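Cuaderno del taller, noviembre, martes por la tarde

Retomo esto con café y con las manos todavía oliendo a cola de conejo, así que perdón por las manchas. Toca poner al día lo del piano vertical, el Szulc, que lleva demasiado tiempo en el taller y ya le hemos cogido cariño (mal asunto, luego cuesta devolverlo).

Lo primero: el clavijero aguanta. Yo venía convencida de que íbamos a encontrar una grieta detrás de la placa, por lo mucho que caía la zona de los agudos de una semana para otra, pero desmontamos el listón y no hay nada. Las clavijas flojas son las de siempre, las del tramo central, y el resto tiene un par bastante decente. He marcado con tiza 36 clavijas para cambiar por una medida más. Reece Hebden quería cambiarlas todas y quedarse tranquilo; le dije que no, que cada clavija que sacas de un piano de esta edad es una apuesta, y que si aprieta bien se queda donde está. Discutimos un rato y al final ganó el presupuesto del cliente, que es quien gana siempre.

Los fieltros de los martillos son otra historia. Están durísimos, con unos surcos que parecen hechos a cuchillo, y el sonido sale metálico, sobre todo del do central hacia arriba. Lijé la primera octava con grano fino, siempre del hombro hacia la punta, y luego piqué con tres agujas sin acercarme a la coronilla. ¡Qué cambio! Comparé con la octava siguiente sin tocar y era como pasar de un xilófono a un piano. Ojo con el último tramo de los agudos: ahí casi no queda fieltro, y si lijo igual que en los medios me planto en la madera. Esos los dejo para el final y con muy poca mano.

El pedal derecho chirría. Le puse grafito en el pivote y sigue chirriando, así que sospecho del muelle o de la varilla, que roza en algún punto del bastidor. Mañana lo miro tumbada en el suelo con la linterna, que es como se arreglan los pedales.

Humedad: el termohigrómetro Trimex y el viejo de aguja no se ponen de acuerdo, y no me fío del todo de ninguno. Los he dejado juntos encima de la tapa para ver si al menos se mueven a la vez. Para rellenar el humidificador uso agua de la jarra Brita, porque la del grifo lo deja lleno de cal en nada. Si alguien lo rellena cuando yo no esté, de la jarra, por favor.
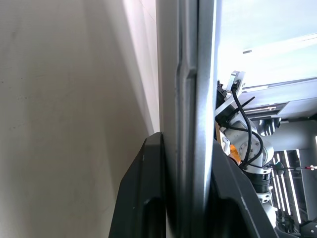
Pared clara y perfil metálico gris, con la ranura a lo largo.

Sigo con el teclado. Los casquillos de cachemir de la parte delantera están comidos en casi todas las blancas, y de ahí viene el baile lateral que notaba el cliente. He empezado a quitar los viejos con vapor, con calma, y a encolar los nuevos con las cuñas puestas hasta el día siguiente. Quedan bonitos, aunque me salió uno torcido en un fa y tuve que repetirlo. Los plomos están bien, sin hinchar.

Llamó Hubert Ziółkowski desde Clurnton por lo de los bordones. Le mandé las medidas de 2 cuerdas graves, la que está partida y su vecina, que suena a lata. Me pide también el diámetro del alma por separado, con el calibre puesto en la parte sin entorchar. Tiene razón, se me había pasado. Se las mido mañana a primera hora y se lo mando antes de que cierre la semana de pedidos.

Afinación: hice una primera subida rápida, sin afinar fino, para ver cómo responde el arpa. Estaba casi un cuarto de tono por debajo. No lo llevo al 440 de golpe ni loca, van otras dos pasadas como mínimo con descanso entre medias.

Pendiente:
- Medir el alma de los bordones y escribir a Hubert.
- Terminar los casquillos de las blancas y empezar las negras.
- Pedir clavijas nuevas y tacos.
- Mirar la varilla del pedal.
- Devolverle a Reece su llave de afinar, que la tengo yo desde el otro día.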